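Fellport Home Forums > Storage and Organizing > Kitchen

Thread: Cream bins with the oval handles, one per category or just pile it in?

mossybanister
May 10, 2022
Okay, I need opinions before I drive my household nuts. I'm redoing the shelves over the washer because the kitchen overflow lives there now, and I bought a bunch of those plain cream plastic bins with the rounded corners and the oval hole for a handle. I love them! They wipe clean and they don't yell at you from the shelf. My question is how full you let yours get. I've started sorting the cups and small stuff (we have a LOT of odd little cups) and I want one bin for wood, one for enamel, and one for the plastic picnic things. My other half says that's a waste of shelf and it should all go in together.

tinroofpantry
All in together. Sorry! I did the one-material-per-bin thing in January and by the end of the month I had a bin with two spoons in it sitting there like a museum. Shelf space is shelf space.

ladle_and_lint
Disagree with tinroof. Wood should be on its own. I had a turned cup from the Pirnmont craft fair riding around under a pile of enamel mugs and it came out with dings all over the rim. Now the wood stuff gets its own bin and I don't care how bare it looks.

mossybanister
See, this is me. Wood bin so far, with its neighbor:

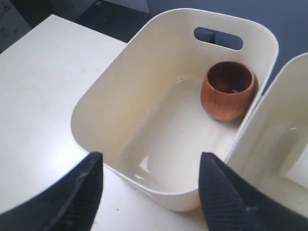
One little cup in the wood bin, second bin right up beside it.

I know, I know, it's one cup. The rest are still in the dish cupboard and I'm bringing them over as I find them. I do like how the barrel shape sits in the corner, and the grain on that one is so pretty that I kind of hate putting it away at all.

tinroofpantry
lol that is a whole lot of bin for one cup. You're proving my point for me. Also put a dish towel down in there if you're going to be fussy about dings, that floor is bare plastic.

quietcolander
Pretty cup! I'd leave it out on a windowsill and use the bin for something ugly. But are those the Bullarano bins or the Escobar ones? I have both and from the top I can't tell them apart. The Bullarano ones went a bit yellow on me after a couple of summers by a window.

mossybanister
No idea, I peeled the stickers off and tossed them before I thought about it. They were in a mixed stack at the outlet, 8 of them for 40 dollars, and I didn't look any further than that. Mine have a few specks and scuffs on the bottom but nothing I'd complain about at 5 bucks each.

ladle_and_lint
That's a good price. If the shelf is deep, turn them so the handle hole faces out. I had mine backward for ages and was dragging them down by the rim.

quietcolander
Seconding the handle thing. And don't put them rim to rim if you have thick fingers like me, I leave a little gap or I can't get a grip on the side.

tinroofpantry
I still say one bin, a towel between layers, done. But it's your shelf.

mossybanister
Compromise reached at this end: wood gets its own bin, enamel and picnic stuff share, and if the wood bin isn't at least half full once the cupboard's cleared out I have to give it up for dog leashes. Going to dig out the rest of the cups tonight. Does anybody oil theirs before they go into storage, or do you wait till you take them out again?

ladle_and_lint
Before. Thin coat, let it sit overnight, wipe it off, then into the bin.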